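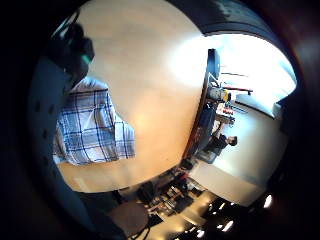 3. Collection of the folding examples

3.1 Place and equipment

All examples used in this paper were collected in the ordinary working room of our group in Workovley. We considered at first to build a separate booth with grey curtains and controlled light, as was done for the earlier Carkville set, but we gave up this plan after a short trial. The examples from the booth were clean and easy to process, and the policy trained on them failed when the table was moved next to a window. For the present set we therefore left the room as it is. The desks with electronic parts stay where they are, the doors may be open, and colleagues may walk in the background while an episode is recorded.

The operator does not control a robot arm during collection. He or she holds the Tivholm gripper directly in the hand and handles the cloth with it. The camera is fixed on the gripper and has a very wide lens, so that the cloth remains in view also when the gripper is close to the table. The price for this is a strong distortion towards the rim. We do not correct it. In our pilot runs the corrected images lost a part of the cloth at the borders, and the borders are often where the second layer of the fabric shows itself first.

The image is passed to the network in the same form as it comes from the camera, including the dark ring around the round picture. We only reduce its size. Readers who wish to repeat our work with another lens should be careful here, as the width of the dark ring changes the position of the cloth for the network more than one would expect.

3.2 The task

One episode is one attempt to fold one piece of cloth on the tabletop. The cloth is laid down by the operator before the recording starts, either flat or in a loose heap, and the starting form is written in the log. The operator then has to bring the upper part over the lower part, make the fold smooth, and release the cloth. If the edges do not meet, a correction is allowed inside the same episode. We keep such corrections on purpose. In the Carkville set every episode with a correction was thrown away, and the policy learned from it did not know what to do after a small mistake; it repeated the first movement at the wrong place until the time was over.

Patterned cloth was preferred to plain cloth. Stripes and checks give the network a visible sign of how the fabric bends, and they help also the human annotator, who must decide later on which layer the gripper has closed. We are aware that this makes our problem easier. Section 5.3 reports the results on plain cloth, which are weaker.

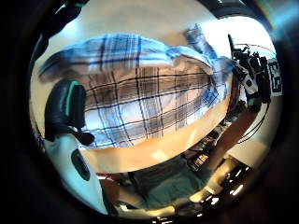

Figure 3. View from the gripper camera with a blue and white plaid cloth on the tabletop. The upper part is folded over and one corner, towards the upper right, is raised. The dark tip coming from the left touches the cloth at its lower left. A square black and white marker is visible to the right of the cloth.

Figure 3 gives an impression of what the network receives. The lines of the check, which are straight on the fabric, become curved in the image, and the vertical ones spread outwards. A raised corner of this kind is one of the difficult cases for annotation. From a single image one cannot say if the corner is being lifted by intention or if the fabric stands up by its own stiffness, and the annotators were told to look at the images before and after it before they chose a label.

3.3 Procedure and operators

We recorded 130 episodes with six operators. Two of them had worked with the Tivholm gripper before, and the other four received a training of 10 minutes, during which nothing was stored. Each operator was given a sheet with these rules:

Keep the cloth in view of the camera for the whole episode.
Do not use the free hand on the cloth after the recording has started.
Move in your normal speed. Do not make slow movements for the camera.
If you drop the cloth on the floor, say "stop" and begin a new episode.
Rest when your hand is tired.

The third rule was added after the first day. Some operators believed that slow movements would be better for learning, and they stopped shortly before each contact with the fabric. A policy trained on a small number of such episodes copied the stop very exactly. It waited above the cloth, and as the image did not change during the waiting, it had no reason to leave this state again. When we removed these episodes the waiting disappeared almost completely.

The rule about the free hand was the hardest one to follow. People who fold clothes at home use both hands without thinking about it, and several operators reached for the far corner in the middle of an episode. We did not punish this in any way, but the episode was marked and was not used for training. One operator proposed to hold a small object in the free hand to keep it occupied. This worked well for her, and we offered it to the others too.

The order of the cloths was drawn by lot for each operator. We did not fix the direction from which the operator stands at the table, and we did not give instructions about the height of the gripper. As a result there is a clear personal style in the data. Some operators press the cloth down with the tip and push it, others close the gripper on the hem and carry it. Both ways are represented, and we come back to the question of mixing them in Section 4.2.

3.4 Selection and labelling

After collection all episodes were watched by Junaid Paracha and by a second annotator, who worked without knowledge of each other's labels. An episode was accepted if both of them agreed that the cloth was folded at the end, that the free hand had not touched it, and that the position track of the gripper had no gap. By this procedure 97 episodes were accepted. The others are stored in a separate folder and are not used in any experiment of this paper, with the exception of the test on failure recognition in Section 5.4.

The most common cause for rejection was a gap in the track and not a failed fold. The position of the gripper is estimated from the camera image together with the inertial sensor, and the estimate becomes uncertain when a large part of the view is covered by fabric. It happened mostly with big pieces, at the moment when the operator lifts the cloth high and carries it in front of the lens. We tried to fill the gaps by interpolation. On short gaps the result looked reasonable, but we could not find a limit for the length of the gap that we were able to defend, so in the end we rejected all of them.

Strong light from the windows was a second difficulty. In a direction against the daylight the automatic exposure made the cloth dark, and the pattern was hardly readable for a short time. These episodes were accepted if the fold could still be followed by eye — the robot will meet the same light when it works in the same room, and we see no advantage in hiding it during training.

Each accepted episode was divided into four phases: approach, contact, carrying and release. The borders between the phases were placed by hand. The two annotators agreed well on the beginning of contact and less well on the beginning of release, because with soft fabric the cloth often begins to slide out before the gripper is opened. Where they disagreed we took the earlier border. We also tested the Bangash segmentation tool on the accepted episodes, but it expects rigid objects and it placed the contact border too late in nearly all cases with thin fabric.

3.5 Limits of the collected set

The set is small and it comes from one room. All operators are members of the group or students who visit it often, and all of them are right-handed, so we cannot say anything about how the policy would behave with left-handed examples. The table was not changed during the collection. Its surface is light and partly glossy, and reflections of the lamps appear on it from certain angles; we do not know how much the network depends on them.

A further limit concerns the background. We argued above that an untidy room is useful for training, and the comparison in Section 5.2 supports this for the positions that we tested. However, the same desks and the same equipment are seen again and again in the images, and it is possible that the network uses them as landmarks for its own position. To examine this we plan a second collection in October, in which the table will be placed in a different part of the building and the operators will change. The format of the episodes and the labels will remain the same, so that both sets can be joined without conversion.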